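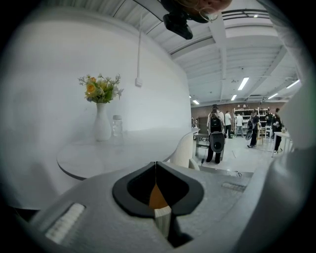 PALUMBO, August

Clubs & Societies > Manipulation Club > Member Writing > The Drawer

The Trustby Institute Manipulation Club was constituted under section 3 of the student activities code, and its members were therefore obliged to keep minutes. Lenni Sjöberg kept them. He had been elected secretary in his absence, while he was in the corridor looking for an extension cord, and he discharged the office with more care than it had previously received.

The matter before the club that month was the Caner Shield. Each entrant was to submit 100 demonstrations of a single household task, performed by hand with the club's grippers, from which a policy would be trained and judged. The task selected by ballot was the opening and closing of a drawer. Lenni had voted for the folding of tea towels and had recorded his own dissent.

By four o'clock the log stood at 67. Members were reminded that a demonstration in which the operator spoke, laughed or apologised to the furniture would be struck out. The president, who had apologised twice, signed the amendment.

"Does it have to be the same every time?" asked the newest member, who had joined for the robotics and had so far been given a clipboard.

"The rules require variation," Lenni said. "They do not say how much."

He had thought about this a good deal. His grandmother's kitchen in Radunex had a drawer which no two people in the family opened alike. His uncle pulled it hard and lost the spoons. His mother lifted first, then drew it toward her with two fingers. After the funeral they had each gone to it for something, one after another, and he had known from the next room who was there.
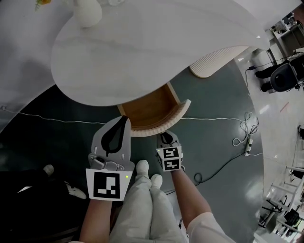 The sixty-eighth demonstration was allotted to Lenni, in accordance with the roster. He sat down, stretched his legs out in front of him and took up both grippers, and the room went on with its own business behind him. The drawer was a small one, wood on the inside, with a curved white front ribbed to match the base of the table, so that when shut it would scarcely declare itself a drawer at all. There was nothing in it. He found that he minded this. He brought the black finger pads forward as the guidelines directed, and then, as the guidelines did not direct, he lifted a little before he pulled.

"Was that a fault?" the newest member asked, once the recording had been stopped.

"Enter it as valid."

"It looked different."

"Enter it as valid, with variation."

She wrote this down. The president enquired whether the secretary wished to rest before the next one, and the secretary did not. He did his uncle next, and had to be asked to go more gently with club property. Then he did his cousin, who always left it open the width of a hand.

The minutes for that afternoon run to a page and a half. Under General Business they note that the remaining demonstrations were completed by 7:30, that the cord was returned to the corridor, and that the secretary moved to supply spoons for the following meeting. The motion was carried.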